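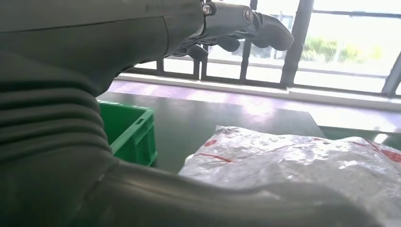 Progress report to the Ascombe fund, Ngata manipulation project
Period ending Apr 2, 2022

1. Work completed

The second work package concerns grasp selection from wrist camera video under uneven lighting. Data collection at the Siltley site reached 3,000 episodes, against a target for the period of 2,600. Each episode consists of one teleoperated attempt to pick up, move or release an item at a table, with joint positions and wrist video logged on a common clock. Items are drawn from two groups: rigid open containers, and deformable packaging such as plastic bags.

Of the total, 262 episodes were rejected. Most rejections were caused by dropped video packets in the first two weeks, before the network switch was replaced. The rest had a clock offset that could not be corrected after the fact.

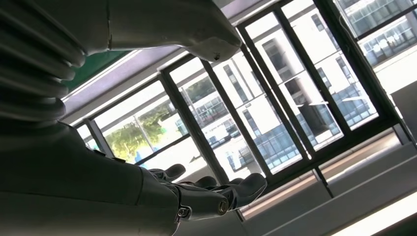
2. Exposure handling

Strong daylight behind the hand remains the main source of error. With automatic exposure the fingers lose most of their surface detail, and the Plorach pose estimator confuses neighboring fingertips. We compared fixed exposure, automatic exposure, and automatic exposure metered on a mask projected from the joint positions. The masked method gave the lowest fingertip error on the held-out set and has been adopted for all new recordings. It adds no hardware. Window areas are overexposed as a result, and this is accepted.

3. Grasp results

The current policy was trained on 1,000 episodes selected for even coverage of the two item groups. On rigid containers it completed 65 percent of test grasps. The figure for deformable packaging is lower and varies too much between runs to report. Glossy creases are often scored as graspable edges. A depth term is being tested as a remedy.

4. Deviations and next steps

Glove calibration took longer than planned and the force sensing task has moved to September. No change to the budget is requested. The next report will cover retraining with masked exposure and a repeat of the bag trials with the depth term enabled.

Ngata project office, Siltley | Contact | © 2022 | Back to top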